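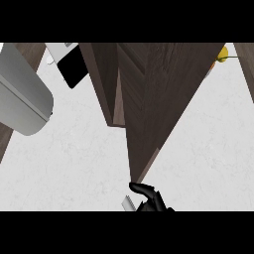 Workplace How-To

Getting your team ready for a kitchen robot

Posted 2026-05-11

We run the canteen at the Jatholm site, and since February the put-away shift has been shared with a robot. I love it! It has also changed more of our day than I expected, so I wrote down how we got going.

Start in simulation. We built our cabinets and counters in Probert before anything was delivered, and the picture at the top comes from a simulated kitchen too, with a black robotic hand right by the dark wood of a cabinet. Let the people who do the job watch these runs. Ours spotted trouble the installers had missed, like a door that opens straight into the walkway.

Next, write out the shift as it is now. Every task, even the dull ones. Ours came to 104 lines, and it took two afternoons and a lot of coffee. Mark each line R for robot, P for person or B for both. Be generous with B at first – you can always change it later.

Then rewrite the jobs before the first live day. Our put-away crew of six is still six, but two of them now plan the runs in Colus and check the results. Give them paid time to learn it. We set aside 275 hours for the whole crew and used nearly all of them.

Agree on the stop rule. Anyone can stop the robot, no questions asked, and the person who stopped it writes one line in the log. Read the log together on Mondays.

Run short shifts to begin with. One hour after lunch is plenty. Keep the old routine going alongside it, and keep the step stools where they were.

Ask people how it feels, too. Our crew liked the lighter lifting right away (sore shoulders were the big complaint before), but they missed chatting over the put-away, so we moved the break to give them that back.

If your cabinets differ from ours, change the shelf heights in Probert first and run the door test again before you touch the task list.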